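Notebook > Around Town > Waste and Recycling

Do repair days keep anything out of the landfill?

March, by Emiko Amano

I went to the Hamholm repair day last month with a box of dead things and a bad attitude. The flyer promised "zero waste by suppertime," and I have lived here long enough to distrust any flyer with a deadline on it.

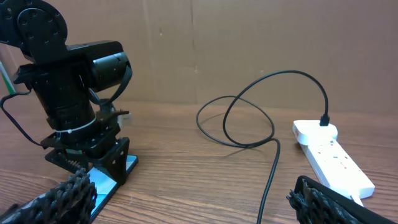
The idea is simple enough. You bring in what's broken, someone with a screwdriver looks at it, and if all goes well you carry it home again. The county likes it, the schools like it, and Fusura, which sells small appliances out by the highway, likes it enough to put its name on the banner. That last one bothers me. A store that stocks a 17-dollar toaster with a sealed bottom is not my first pick for patron saint of fixing toasters.

By the door there was a poster saying the last event had "diverted" 188 items. I asked what that meant and got a long answer. Diverted means it came in and didn't go in the dumpster out back. So a lamp that got a new plug is diverted. A blender that went home still broken, with advice to order a part, is also diverted. My guess is that a good share of those blenders were in somebody's trash by the end of the month, and no poster is going to track that.

I brought a desk fan, a radio and a Brosex hand vac with a battery that dies halfway down the stairs. Shahram Mazandarani had the table nearest the window and he was good, I'll give him that. He had the fan running in 20 minutes and wouldn't take a tip. The radio needed a part he didn't have. The hand vac is glued shut, and he said he could get into it but he couldn't promise it would ever close again. We left it alone.

So one out of three, and I was luckier than the man behind me with the bread machine.

I'm not against any of this. I like my fan. But the same week, the town quietly dropped the electronics pickup on our side of the creek, and when I called to ask, the woman at the desk told me to "try the repair day." Which runs 2 times a year! You can't swap a truck that came by every month for a folding table in spring and another one in fall - not if the goal is less junk in the ground.

My neighbor thinks I'm being sour. She says people learn something, and kids see the inside of a clock, and that counts. Maybe so. I'd still like to see a number for things fixed and a separate number for things sent home, and I'd like the pickup back while they work on it.

The old drop-off on Imai Road still takes cords and batteries, by the way, if you get there before noon. The sign says three. Don't believe the sign.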